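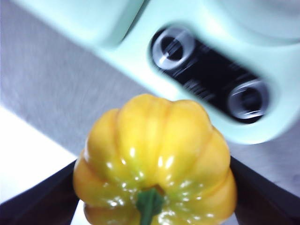
Seven Hundred and Sixty-Five Peppers, Most of Them the Same One

The woman who runs data collection at Zimine has a title with four words in it and uses none of them. When I asked what I should call her she said "the pepper lady" would be accurate, but could I please not. So she is unnamed here, at her own request, along with the two operators who work with her and who would also like their mothers to go on thinking they work in software.

Zimine occupies the upper floor of a building it shares with a firm that prints wedding stationery. The smell is card and ink until mid-afternoon, when it becomes vegetables. I went on a Tuesday in November and was given a chair, a mug with a chip in it and a firm instruction to keep my elbows off the table.

The work is easy to describe. A person guides a robot arm through a job, in this case picking up a pepper and putting it somewhere else, and the machine records everything: where the joints were, how far apart the fingers were, what the camera at the wrist saw. Then the person does it again. A learning system is later shown the whole pile and expected to get the idea. Each go is called an episode, which gives a false impression of the drama.

"We're at 765 for peppers," she said. "Good ones, I mean. There are others."

I asked what was wrong with the others.

"Oh, everything. Somebody sneezed. Somebody picked it up beautifully and then forgot to press stop, so you've got a lovely grasp and then four minutes of the arm hanging there while a person eats a sandwich. The model would learn that. It would pick up a pepper and wait for lunch."

The project is called Bitisine, a name chosen by a vote she lost. Its aim is to teach an arm to handle produce it hasn't met before, in the sort of packing room where no two crates are alike. Peppers came early because they are awkward without being expensive. An apple, she told me, is practically a ball. A carrot is a stick. A pepper can't make up its mind.

"Look at the squat ones," she said, pulling up a wrist camera view of a yellow pepper between the fingers, stem pointing down the screen. "It's wider than it's tall, like a little pumpkin. Where do you hold that? If your finger lands on a lobe, fine. If it lands in a groove, it might turn on you. And it's shiny, so you get all these white dots along the ridges, and they shift about whenever the thing moves. A person doesn't even notice. The model has to be told in effect seven hundred times that the dots aren't important."

I pointed out that the background was smeared.

"Yes. People ask if we throw those away." She seemed to have been asked by the same person more than once. "The arm's going to move when it's doing the job for real, so it had better have seen some blur. If you only keep the crisp ones you've trained it to work in a photograph. And the pepper's fairly clear there. You can find its edges. If I can find the edges I keep it."

There is a written rule about this, and she found it for me in a binder. It says: if I can find the edges, keep it. Someone has added underneath, in pencil, "who is I".

The operators work in two sessions a day, and the target is 200 episodes between them. I had assumed this was a great deal. The older of the two, who used to drive a forklift and has the calm of a man who has reversed into things, said it was nothing once you got the rhythm. The difficulty was the rhythm.

"You get too good," he said. "First day, I was all over the place, coming in from the side, missing it, having another go. By the end of the week I'm doing the same move every time. Down, close, up, across. And she comes over and tells me off."

"I did tell him off," she said.

"For being consistent."

"For being useless. It was perfect and it was useless. If he always comes in from above with the stem towards him, then the first time somebody leaves one with the stem the other way round, the arm's never seen it. I need him a bit worse than that. I need him bad in lots of different ways."

He has since developed what he calls a repertoire. There is the slow one, the hasty one, the one where he starts too far left, and one he calls the Govindasamy, after the firm that supplied the first set of test crates and delivered them, he says, from a similar angle. She logs them all under the heading "approach, varied" and will not use his names in the spreadsheet, although I noticed that column F was headed "Gov?"

Mistakes are wanted too, up to a point. An episode in which the fingers close a little off, the pepper slips and the operator opens up and tries again is worth more to her than three clean ones. It shows the arm a way back. But it has to be a real mistake. The operators were once asked to fumble on purpose and the results, she said, looked like amateur theatre.

"You could tell. The hand would sort of pause before it dropped it. Like it was waiting for its cue."

I was allowed a turn. The controls are a pair of handles that look as though they belong on an exercise machine, and the delay between my hand and the gripper's was small enough that I forgot about it and then large enough that I didn't. I managed five episodes. The first ended with the pepper on the floor. In the second and third I held it so timidly that it swivelled between the fingers like someone looking for the exit. The fourth was good. I said so aloud, which she told me afterwards I needn't have done, as it doesn't record sound. The fifth was an attempt to repeat the fourth.

She kept 2 of them. I asked which.

"The good one and the first one."

"I dropped the first one."

"It was a very honest drop."

Squeezing turns out to be most of the argument in this line of work. Grip too lightly and the fruit goes; grip too hard and you have a bruise that won't show until it has reached a shop and become somebody else's problem. The arm can report how far its fingers have closed, and she can see from the pictures whether the skin has dimpled, but neither of those tells her how the pepper feels about it. So the used ones are put on a shelf by the window with the episode numbers on a sticker, and on the third day she goes along pressing them with her thumb.

"That's the least automated part of the company," she said. "It's me, prodding."

The prodding goes in the spreadsheet as well. An episode can be thrown out three days late on the evidence of her thumb, and the operators take this badly. The younger one, who had said very little up to then, told me she had lost an entire morning's work to a soft patch. She still thinks the patch was there when it arrived.

"It was not," said the pepper lady, without turning round.

Ripeness is another column. Many of the yellow ones have some green left in them near the stem, or down in the grooves, and she wants plenty of those, along with the ones that are past it. An earlier batch had been bought from one greengrocer on one day, and every pepper in it was the same cheerful gold. The system trained on it did well until it was offered something slightly green, at which point it hovered above the table and would not commit. They watched it hover for a while. Then they went out and bought uglier peppers.

The greengrocer, I gathered, has been told nothing. He believes they run a canteen.

What happens to the examples afterwards is handled by another team downstairs, who call their part of it Wanska and who send up requests. I was shown a few. "More stems." "Fewer stems." "Can the pepper be nearer the edge of the table but not fall off." One simply said "onions?" and had not been answered.

I asked whether she ever worried that the arm would learn it all and there would be nothing left to collect. She thought about this for longer than I expected. The older operator had begun a fresh run behind her, coming in too far left.

"There's aubergines," she said.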